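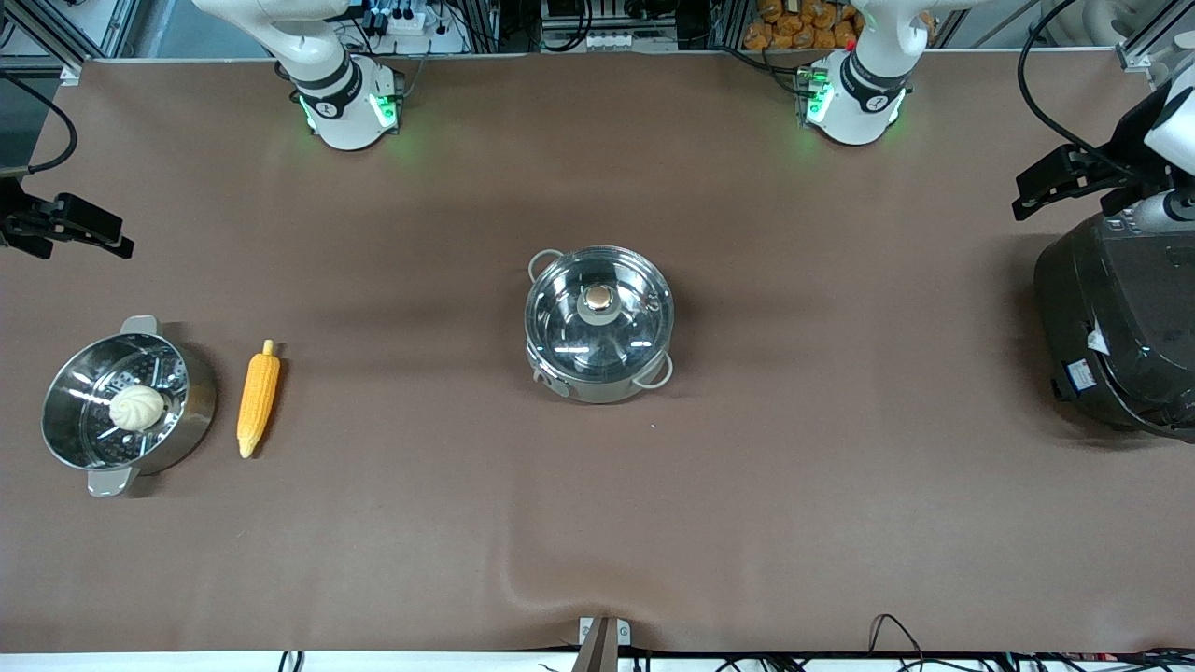

What does the new Gultis release do? It lets a two-armed robot change its plan partway through a kitchen task, without stopping to start over from the first step.

Gultis is the open planning layer from the software group at Brudeveck, and the version posted Wednesday is the biggest update since the project began. The old planner wrote out a full list of moves before either arm budged. If a lid ended up a little to the left of where the list expected it, the whole run had to be thrown out and planned again. The new one keeps a short list, 4 moves deep, and rewrites it every time fresh camera data comes in.

That sounds like a small change, and it makes a huge difference to anyone writing tasks! Shiny cookware has always been rough on perception code. A polished pot throws back highlights and bits of the room, and a depth estimate taken from above can be badly wrong. Gultis now weighs the overhead view against the wrist views and leans on whichever one is more sure of itself. Close to the pot, that's usually the wrist.

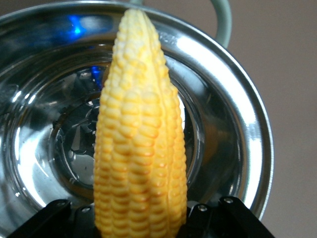 ## Two arms, one schedule

The other big piece is Dostido, the scheduler that decides which of the 2 arms goes first. It used to lock the entire table whenever one arm was moving. Now it locks only the space an arm is about to pass through, so the other can get on with its own job — a grasp on one side, a lid on the other.

Brudeveck has also put out the task set it used for tuning, with 2,000 recorded runs covering pots, steamers and toy food. Each run comes with the planner's log, so you can step through and see exactly where it changed its mind (a great way to lose an afternoon).

Goh, the viewer for those logs, got a fresh timeline and much faster search. Task files written for the last version still load, though anything that calls the old table lock will print a warning. Support for soft objects is next on the group's list, with a test build planned for August.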